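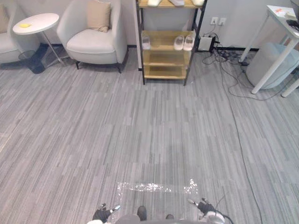
A Deko two-arm unit facing the shelving and seating area of a furnished room. Slippers are kept on the upper shelves.

Tirutum Puts Deko Robots to Work on Room Reset Tasks

Tirutum, an operator of serviced apartments, has started using Deko mobile robots for room reset work at its Zakharchenko property, which has 268 units. The rollout began in November with two robots and covers three tasks: returning slippers to shelves, collecting small items from tables and floors, and moving cushions back to chairs.

Each robot carries two arms with two-finger grippers. Job assignments come from Ultitz, the scheduling software already used by the housekeeping department. A robot that can't complete a pick after three tries logs the item and leaves it for staff.

No housekeeping positions were cut. Attendants still handle beds, bathrooms and final inspection – the robots enter a room only after an attendant releases it. Shift start has moved from 6:30 a.m. to 7 a.m., and two attendants per shift are now trained to clear faults and swap batteries.

"Bending and reaching made up a large share of the strain reports we received," said Jyoti Kashyap, director of operations at Tirutum. "We assigned those motions to the machines first. Loose cables and glossy floor reflections are still on our test list."

Tirutum will review the program after 2,000 completed room resets.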